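Last updated in January. If your question isn't covered, write to Marama Pearce at the Brurkimbridge front desk.

## Laundry and clothing repair at Brurkimbridge

**Who can use the laundry room?**

Any resident with a key fob. Guests staying more than 7 nights can ask for a temporary fob at the front desk. The deposit is $20 and you get it back when you return the fob.

**When is it open?**

6 a.m. to 10 p.m. The last wash should start by 8:45 p.m. The door locks at 10 whether or not your load is done, and the desk can't open it for you overnight.

**How do I pay?**

Load money onto your Kasex card at the machine by the mailboxes. It takes bills and debit cards, no coins. A wash costs the same on every setting. Dryers charge by time.

**The machine took my money and didn't start.**

Write down the machine number and the time, then email Glenys Rakena. Refunds go back on the card, usually within a week. Please don't keep swiping — each swipe is charged separately.

**Why do my T-shirts come out of the dryer smaller?**

Cotton knits shrink most on high heat. Use low, or take them out while they are still a little damp and hang them. If a shirt has already shrunk, soak it in lukewarm water with some hair conditioner, press the water out in a towel, and ease it back into shape by hand. You may get back part of the length, seldom all of it.
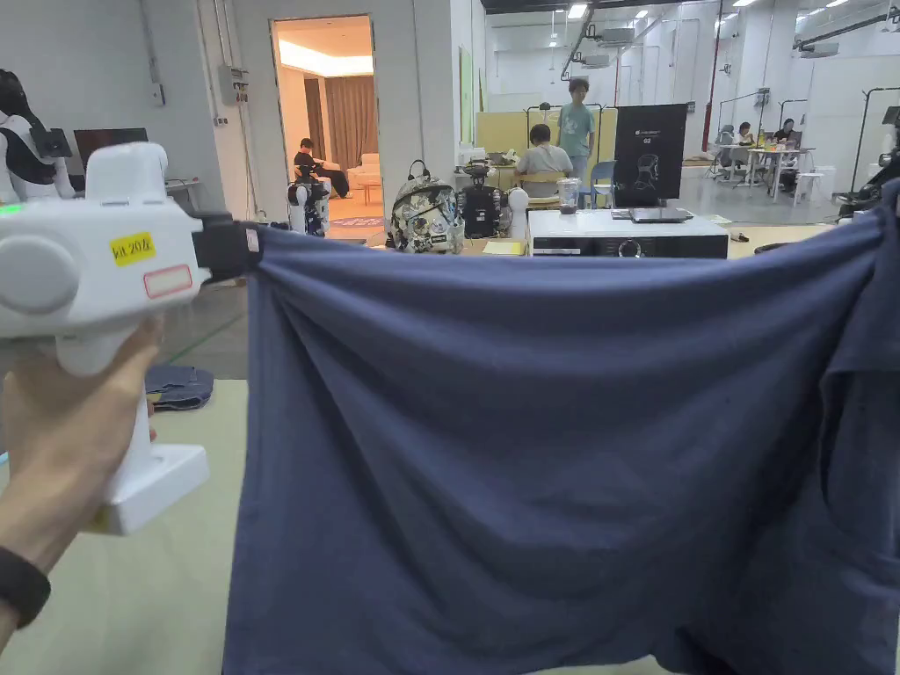

Dark colors should be washed inside out in cold water. A new navy or black shirt can bleed for the first few washes, so keep it away from anything pale.

**Can I bring my own detergent?**

Yes. Powder or liquid is fine in the top loaders. The front loaders need the kind marked HE. Regular detergent makes too many suds and the machine will stop with error 26.

**Someone took my clothes out of the washer. Is that allowed?**

Yes, once the cycle has been over for 20 minutes. They should go on the folding counter, not the floor.

**Do you do mending?**

Noeline Prendergast takes in hems, buttons, and small tears. Leave items in a bag with your name and unit number at the Cartwright Street entrance. She doesn't do zippers on coats or anything leather. For those, try Tisen, two doors down from the pharmacy.

**Where does lost clothing go?**

Into the bin under the counter until the end of the month, then to the donation closet in room 87. Ask Ayana Asfaw to let you in.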